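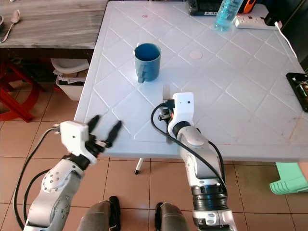
運営会社が変わるので「データ移行に同意してください」というメールが来ました。同意しないと退会扱いになるのは普通ですか

投稿者 Kedir Hailu
カテゴリ 暮らしの中の個人情報

Vusumentという食材宅配のサービスを6年使っています。先月、運営がHurnineという会社に引き継がれるというメールが届きました。本文を一部だけ貼ります。

「お客様により良いサービスをお届けするため、現在お預かりしている情報をHurnineに移行いたします。28日以内にマイページより新しいプライバシーポリシーへの同意をお願いいたします。期限までに同意いただけない場合、退会されたものとして取り扱います。」

「より良いサービス」という言葉が出てくる時点で身構えてしまう性格なので、リンク先の新ポリシーを最後まで読みました。旧ポリシーと並べてみると、利用目的の項目が増えています。旧のほうは配達、決済、問い合わせ対応、それから自社の商品案内でした。新のほうには「当社および提携先のサービスに関する分析、並びにお客様の嗜好に応じた情報の提供」というのが入っています。提携先がどこなのかは書いてありません。「提携先一覧はこちら」のリンクを押すと、トップページに戻されます。

気になっているのは次のあたりです。

まず、こちらが同意するかどうかを決める前に、データはもう向こうに渡っているのではないかということ。メールの差出人がすでにHurnineのアドレスなのです。私の名前も会員番号も入っていました。同意を求めるメールを送るために、同意の前にデータを渡しているとしたら、この同意には何の意味があるのでしょうか。

次に、退会扱いになった場合、データは消えるのかどうか。メールには「退会」とあるだけで「削除」とは一言も書いてありません。配達先の住所のほかに、家族のアレルギーのことも登録しています。子どもの分もあります。こういうものが「嗜好に応じた情報の提供」に使われるのは嫌です。

最後に、せこい話で恐縮ですが、ポイントが2445残っています。同意しないと消えるらしいです。

サポートにチャットで問い合わせたところ、「個人情報は法令に基づき適切に管理しております」という定型文が返ってきました。聞き方を変えて三回送りましたが、三回とも同じ文でした。

法律に詳しい方、あるいは似たような経験のある方がいたら教えてください。「心配しすぎ」という回答は、家族からもうもらっているので結構です。

投稿者 Chiến Châu

普通ですよ。どこの会社もやってます。同意しないなら使わなければいいだけでは。
ポイントは先に使い切ったほうがいいです。うちはHyunというサービスのときに残高を忘れていて全部消えました。

投稿者 Kedir Hailu(コメント)

ありがとうございます。ポイントは今週中に米に換えます。
ただ「どこもやっている」かどうかと、やっていいかどうかは別の話だと思うので、もう少し待ってみます。

投稿者 Bohumila Hrnčiar

以前、通販会社の問い合わせ窓口で、開示請求や利用停止の請求を受ける側にいました。弁護士ではありませんので、そのつもりで読んでください。質問に出てきた順に書きます。

一、同意の前にデータが渡っていることについて

残念な答えになりますが、これだけで違法とは言えません。個人情報保護法では、合併や事業譲渡といった事業の承継に伴って個人データが移る場合、受け取る側は「第三者」に当たらないという扱いになっています(27条5項2号)。つまり、事業ごと引き継ぐのであれば、データを渡すことそのものに本人の同意は要りません。Hurnineの名前でメールが来たということは、承継がもう済んでいるのかもしれませんし、準備段階でメール配信だけ委託されているのかもしれません。委託も同じ27条5項に規定があります。どちらなのかは、いただいた文面からは判断できません。

私が引っかかるのは、それなら何に対する同意なのか、という点です。ご自分でも書いておられるとおり、移行だけなら同意は要らないはずなのです。要らないものをわざわざ求めているのなら、別に欲しいものがあると考えるのが自然でしょう。おそらく増えた利用目的のほうです。

承継で受け取った個人情報は、承継前の利用目的の達成に必要な範囲でしか使えません。それを超えて使うなら、あらかじめ本人の同意が必要です(18条2項)。「移行への同意」という見出しをつけて、実際には目的の追加に同意させる。窓口にいた頃、似たような文面の下書きを何度か見ました。悪気があるというより、法務と広報が別々に書いた文章を貼り合わせるとああなることが多いです。だから許せという意味ではありません。

それから「当社および提携先のサービス」という書き方です。提携先のサービスの宣伝をHurnineが自分で送るのか、データを提携先に渡すのか、この文では区別がつきません。渡すのであれば第三者提供ですから、原則として別に同意が必要な話になります。必ず文書で聞いてください。

二、退会すれば消えるのか

自動的に消えるとは思わないほうがいいです。法律には、利用する必要がなくなったときは遅滞なく消去するよう努めなければならない、とあります(22条)。「努めなければならない」であって、何日以内という定めはありません。また、取引の記録は税務などの関係で一定期間残す必要があるので、「全部消してください」と頼んでも、購入履歴の一部は残ると言われるはずです。これは言い逃れとは限りません。

一方で、アレルギーの情報や子どもの情報まで、帳簿と一緒に何年も残しておく理由は思いつきません。私なら項目を分けて請求します。利用停止や消去を請求できる場合は35条に書いてあります。目的外に使われている場合、不正に取得された場合のほか、事業者がそのデータを利用する必要がなくなった場合や、本人の権利や正当な利益が害されるおそれがある場合も含まれます。退会した後なら「利用する必要がなくなった」と言いやすくなります。

なお、アレルギーの登録内容が、いわゆる要配慮個人情報に当たるかどうかは書き方によります。医師の診断や検査の結果まで書いてあるのか、「卵抜き」という注文上の希望だけなのかで変わってきます。決めつけて請求書に書くと、そこだけ反論されて話が長引きますから、「健康に関わる情報を含むため」くらいの書き方が無難です。

三、問い合わせ先

チャットはやめたほうがいいです。定型文しか返ってこないのは、担当者に権限がないからです。プライバシーポリシーの末尾のほうに、開示等の請求の窓口が載っているはずです。載っていなければ、それ自体が問題になります。請求の手続は、本人の知り得る状態に置かなければならないことになっています(32条)。

私なら、退会する前に、次のような文を送ります。そのまま使っていただいてかまいません。

「貴社がVusumentの事業に関連して保有する私の個人データについて、以下のとおり請求および照会をいたします。
保有個人データの開示を求めます。第三者提供の記録がある場合は、その記録も含めてください。
貴社が当該データを取得した根拠が、事業の承継、委託、その他のいずれであるか、また取得の時期をお知らせください。
新しいプライバシーポリシーにある『提携先』の名称と、提携先に個人データを提供する予定の有無をお知らせください。
同意をしない場合に、私の個人データのうちどの項目をいつ消去するか、消去しない項目がある場合はその項目と理由、保存期間をお知らせください。
回答は書面または電子メールでお願いいたします。」

最初の項目は33条に基づく請求なので、対応する義務があります。ほかの項目には、答える義務があるとは言い切れないものも混ざっています。それでも並べておくと、無視した項目が後で目立ちます。開示については手数料を取ってよいことになっているので、金額を先に確認してください。本人確認の書類も求められます。免許証の写しを送る場合、不要な欄は隠してかまわないか、窓口に聞いてから隠すほうが差し戻しになりません。

四、同意しなければ退会、は許されるのか

これは個人情報の話というより契約の話になるので、私には自信がありません。新しい目的に同意しない人にもこれまでどおり配達することは、技術的にはできるはずです。広告目的の同意を配達と抱き合わせにするのは感じが悪いと思います。ただ、感じが悪いことと無効であることの間には距離があります。利用規約のほうに、変更の手続やポイントの失効がどう書いてあるかを見てください。ここから先は消費生活センター(電話番号は188)に聞いたほうが確かです。

投稿者 Kedir Hailu(コメント)

とても助かります。文面、お借りします。
新ポリシーの末尾を見たら、窓口は確かにありました。ただし郵送のみで、旧運営の住所のままになっています。これは送って届くものでしょうか。

投稿者 Bohumila Hrnčiar(コメント)

届かない可能性はありますね。追跡のできる方法で旧住所に送り、同じものをHurnineの本店所在地にも送るのがいいと思います。本店は国税庁の法人番号公表サイトで調べられます。社名が似た別の会社が出てくることがあるので、特定商取引法の表示にある住所と見比べてください。
戻ってきた封筒は開けずに取っておいてください。後で相談するときに話が早いです。

投稿者 Ebise Asfaw

上の方の説明で大体足りていると思いますが、いくつか疑っていることを書きます。

私もVusumentの会員で、同じメールを受け取りました。ただ、私のメールの期限は28日以内ではなく「今月末まで」になっていました。本文もほんの少し違います。何種類か送って反応を比べているのか、作業が雑なのか、どちらにしても、期限を過ぎた瞬間に本当に退会になるのかは怪しいと思っています。

というのも、以前Histenという写真の保存サービスで同じことがありました。期限までに同意しなければ利用停止、と赤字で書いてあったので、放っておきました。期限が過ぎても普通にログインできました。その後も「最終のご案内」が5回来ました。最終が5回です。その間ずっと、私の情報がどちらの規約で扱われていたのか、問い合わせても答えはありませんでした。

ですから、期限が来れば退会になり、退会になれば削除される、という順番を当てにしないでください。辞めるなら自分から退会の手続をして、完了画面を保存しておくべきです。放置は「退会」ではなく「宙ぶらりん」になります。

もう一つ。そもそもそのメールが本物かどうか、確かめましたか。会員番号が入っていれば安心、とは私は思いません。どこかで漏れていれば入れられます。メールのリンクは使わずに、いつも使っているアプリかブックマークからマイページに入って、同じ告知が出ているかを見てください。私の場合は出ていたので、本物だと考えています。提携先一覧のリンクがトップに戻るのも同じでした。

それと、退会前にアレルギーや家族構成の欄を自分で空欄に上書きしておく、という手を勧める人がよくいます。私もやりました。画面から消えて気分は良くなりますが、変更履歴やバックアップまで消えているかは外からは分かりません。やるなら開示請求の後にしたほうがいいと思います。先に消すと、開示された内容に元々何が入っていたのかを確かめられなくなります。配達がまだ続いている間は、アレルギー欄を空にすると困る人もいるはずなので、そこは順番に気をつけてください。

個人情報保護委員会にも相談の窓口があります。ただ、個別のもめごとを代わりに解決してくれる場所だと思って電話すると、がっかりします。私は制度の説明を丁寧に受けて終わりました。記録として残してもらう意味はあると思って、名前を出して伝えておきました。

投稿者 Yabsira Tsegaye(コメント)

横からすみません。私のところにはそのメール自体が来ていません。会員なのですが、迷惑メールのフォルダにもありません。この場合も同意していない扱いになるんでしょうか。

投稿者 Ebise Asfaw(コメント)

分かりません。マイページに告知が出ているか見てください。届いていない通知で退会にされたら、私なら文句を言います。

投稿者 Kedir Hailu(追記)

進展があったので書いておきます。

アプリから入り直したところ、告知は出ていました。文面はメールと同じで、期限だけが書かれていません。開示請求は二か所に送りました。旧住所のほうは「転居先不明」で戻ってきました。封は切っていません。

Hurnineの本店に送ったほうには返事が来ました。開示の手数料と本人確認書類の案内で、これはまともでした。照会した項目については「提携先の詳細は営業上の理由によりお答えできません。なお、現時点で個人データの提供は行っておりません」とのことです。「現時点で」に線を引いておきました。取得の根拠は「事業承継」と書いてありました。時期は書いてありませんでしたので、もう一度聞いています。

同意ボタンはまだ押していません。ポイントは米とみそになりました。開示の結果が届いたら、内容を確認してから退会するつもりです。アレルギー欄の上書きも、その後にします。

ベストアンサーはBohumila Hrnčiarさんにします。Ebise Asfawさんの「最終が5回」も覚えておきます。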